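Brostham library's long tables fill up again for the August drawing weeks

BROSTHAM — By half past nine in the morning there was already a line on the library steps, and a good many of the people in it were carrying rolled-up paper under their arms. The summer drawing weeks are back in the upstairs reading room, and if the first few mornings are anything to go by, the town has missed them.

The weeks were started by Nest Mostyn, who taught art at the middle school for most of her working life and who still can't walk past a child with a pencil without stopping to look. She ran the first one in her own garage, with the door up for the light and her husband's car out on the street, and it grew from there. Last year it had to be skipped while the reading room roof was being fixed, and she says she was asked about it in the grocery store so often that she started shopping in the evening.

This summer's subject is pattern, which may sound a little dry until you have heard Mostyn talk about it. She means quilts and floor tiles and garden fences, the brickwork over the old pharmacy door, the way seats are laid out in a movie theater. Everybody begins with dots on plain paper and goes on to whatever they like, and some of them have gone on quite a long way. Emrys Phillips, a retired bus driver who signed up with his granddaughter, has been drawing the same kitchen curtain since the second morning and says he isn't close to done.

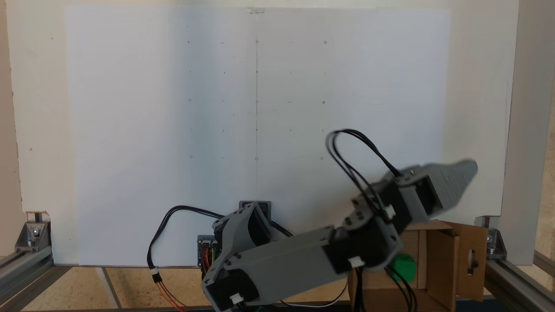 Pattern was the first thing Apinya Tanasarn ever studied seriously, and she has come over to lead the mornings this year while Mostyn takes the afternoons. Tanasarn grew up in a house full of woven cloth and later designed fabric for a living, and she likes her beginners to start slowly, with a faint pencil line down the middle of a big white sheet and small dark marks set out evenly on either side of it, five rows and five columns, before anyone is allowed to go wandering off into leaves and birds. It can take a beginner most of an hour to get that far. She doesn't mind at all, and she goes from chair to chair with a cup of tea, saying very little and now and then turning somebody's paper around so they can see it from the other end.

The afternoons are noisier. Mostyn's groups spread out onto the floor when the tables are full, and on warm days they take their boards out to the lawn behind the building, where there is shade until four o'clock or so and a good view of the church railings, which have been drawn this summer from every side a railing can be drawn from. The youngest in the group is 10 and the oldest would rather her age stayed out of the paper.

Paying for it all has been a town effort. The bake sale in the spring brought in $968, and the Friends of Brostham Library added enough to bring the whole pot to $2,773, which covers the paper, the pencils and Tanasarn's train fare, with a bit left over for lemonade. Peter Malý, who has the frame shop across from the post office, is giving his time in the evenings to mount the finished work, and he has asked only that people please stop folding things in half to get them home on their bikes.

Not everything has gone smoothly. The elevator was out for two mornings, and the fans in the reading room are loud enough that Tanasarn has taken to switching them off when she has something to explain and back on again when she's finished. Ifor Sayce, the head librarian, says new fans are on his list, along with better blinds for the west windows. He has also had to move the newspaper readers downstairs for the month, and he wants to thank them for being so good about it — most of them, anyway.

There are still places left in the final week, mornings only, and no experience is needed. Sign up at the front desk or call the library. Pencils and paper are provided, but bring a cushion if you have one, as the chairs are the old kind. The finished drawings will hang in the stairwell through the fall.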